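Packets, Friday night

Did my set on the bed again, grippers in both hands, box between my feet.

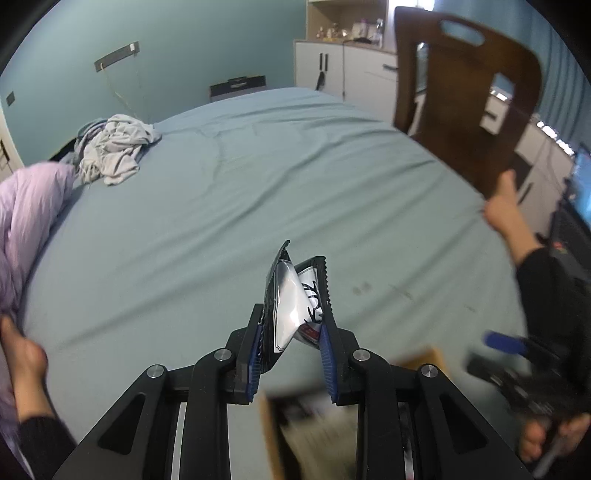
What they say it's for

Eltgate want the line at Grullport picking small packets by the autumn. Foil, card, the shiny folded sort that slide off everything. So we pick them up by hand with the pincers, over and over, and the machine is meant to learn from it. I've got a target of 200 this week and I'm on the last 20.

The squeeze is the hard bit. Too much and the packet folds up on you, too little and it's gone. I've known that in my fingers for 11 years and never once been asked about it. Now they want it by the hour.

They told us at the Toft meeting that no jobs go, we just "move up". Up to what? There are 2 supervisor posts at Disdale and both are filled. The pay for this is fine, I'll say that, and I'm sitting down. But my wrists ache in a new place and I've not heard a straight answer since June.

Tea, then the last lot.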